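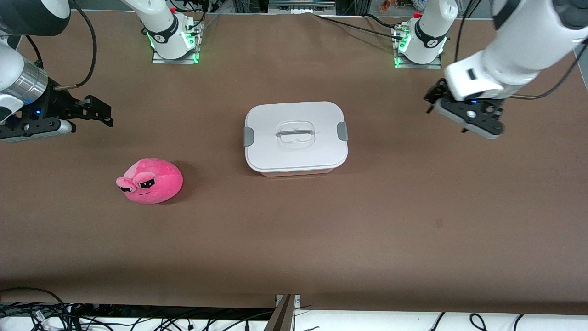
Page 2 of 3

**Right arm drops out when opening the latch box**

**drumden_cell** wrote:

Continuing from page 1. Two-arm cell, task is unclip both gray latches, lift the lid by the center handle, put the plush inside, close. The right arm faults on the first latch and goes limp at the wrist. The log says "joint 5 overcurrent" and then the gripper stops answering. It happened 42 times in 200 runs. The left arm has never done it.

**tgk_surberg** wrote:

Overcurrent on a latch is normal if you push straight down on it. Lower the force limit and come in at a flatter angle.

**drumden_cell** wrote:

Tried that in July. Limit is at 40 percent now and it still trips, sometimes before the finger touches the clip.

**pallet_jack** wrote:

Then it isn't force. Look at the black cable that loops down from the top of the upper link to the back of the gripper. If it goes tight when the wrist rolls, you get a voltage dip and both errors at once. I had the same fault on a Kopecký cell.

**tgk_surberg** wrote:

I don't buy it. A loop that size has plenty of slack. I'd still blame the approach.

**pallet_jack** wrote:

Slack in one pose says nothing about the others. Power down, roll the wrist by hand and watch the plug – not the loop.

**drumden_cell** wrote:

Did it with the power off. The plug starts to lift at about 285 degrees of roll. The planner goes past that for the left clip. I reseated it, added a strain relief and capped the roll. No faults so far today.

**tgk_surberg** wrote:

Fair enough on the plug. I would keep the force limit low anyway.

**sosilberg2** wrote:

Please also keep hands out until both arms are stopped. A limp wrist can come back live when the plug makes contact again.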